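Plenthorpe Asks Households to Tell It What They Hate Cleaning, and 2,650 Oblige

PLENTHORPE, 2020-04-10 – The bathroom is the least loved room in town, according to the first Plenthorpe Chore Survey, published this morning by household magazine Holto.
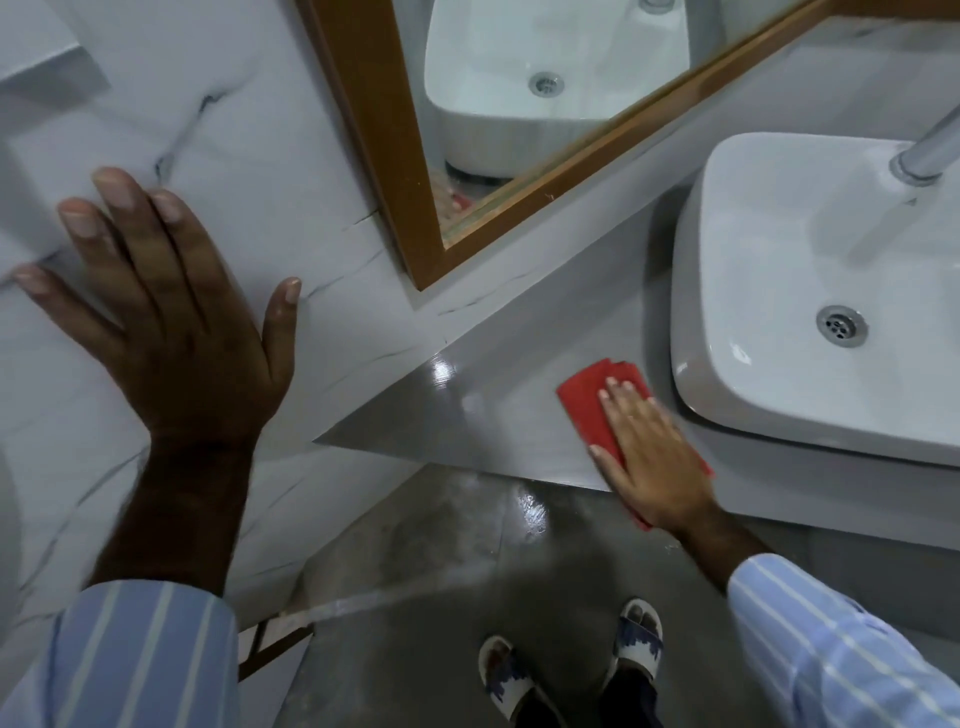

Of the 2,650 residents who replied, 2,239 finished the form. The remainder stopped at the page on grout.

Survey editor Maite Robles had allowed 25 words for comments. "One man in Wonik Street used 32, all of them about his brother-in-law and a toothbrush," she said. "We printed the lot."

Ovens came second, followed by the tops of kitchen cabinets, which many respondents admitted they had never met. Ironing did better than expected – it can be done in front of the television.

The full results appear in the spring issue, along with a column by Facundo Daza on limescale, his fourth. A second survey, on garages, opens in August.

Copies are available by mail from the Holto office, 32 Gunnlaugsson Road, Plenthorpe.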